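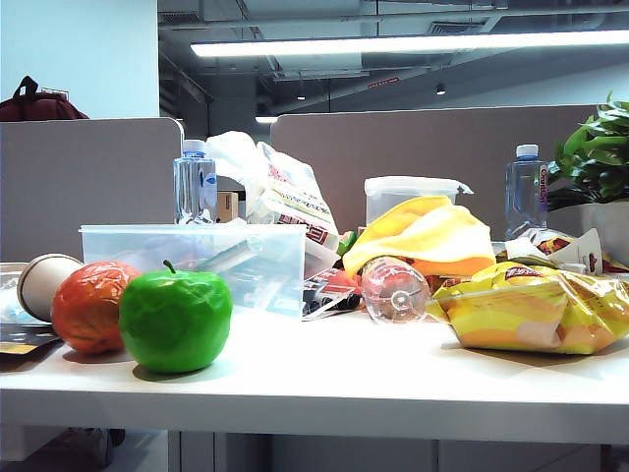 Murnberg Newcomers' Welcome Group — Nirnholm branch

January 20, 2021

I've been meaning to write about the housing rules since before Christmas and kept putting it off, mainly because every time I sat down to do it they changed again. So this is where things stand as I understand them, and if you know better please shout in the comments.

The short version: anyone who has been granted leave to stay now gets 6 weeks to move out of the reception centre at Pistska. It used to be longer. Six weeks sounds all right until you try renting a flat in Murnberg with no payslips, no guarantor and a surname the letting agent can't be bothered to spell. I went along with one couple to see a place on the Lopes estate (damp in the bedroom, lovely view of the canal) and we were told it had gone while we were still standing in the hallway!

Thư Nghiêm has been keeping a list of landlords who will at least pick up the phone. It has five names on it. There are 187 people at Pistska at the moment, so you can do your own sums.

What gets me is how the council talks about it. The leaflet says people should "explore options in the private sector", as if they'd been lying about on sofas and it hadn't crossed their minds. Then the local paper prints letters saying newcomers jump the queue for council homes, when a single man without children isn't even let on to the list for two years. I wrote in to say so. They printed it, minus the bit about the two years, which was the whole point of the letter.

Aparecida Teixeira thinks we should stop arguing about the queue altogether and push for a deposit scheme. Other towns have them: the council guarantees the first month or so, the landlord relaxes, and it costs next to nothing if the rent gets paid. I was lukewarm at first — it felt like letting them off the hook — but I've come round to it. A deposit is what sank almost every case I saw last year.

The housing question is supposed to come up again in May, once the new budget is through. You can write to your councillor before then, and a letter in your own words does far more good than a copied one. Mention your street, they like that. I'll put up the addresses when I've found where I saved them.

Oh, and we still need a double mattress in Nirnholm, ground floor, no stairs. Ring me, not the office.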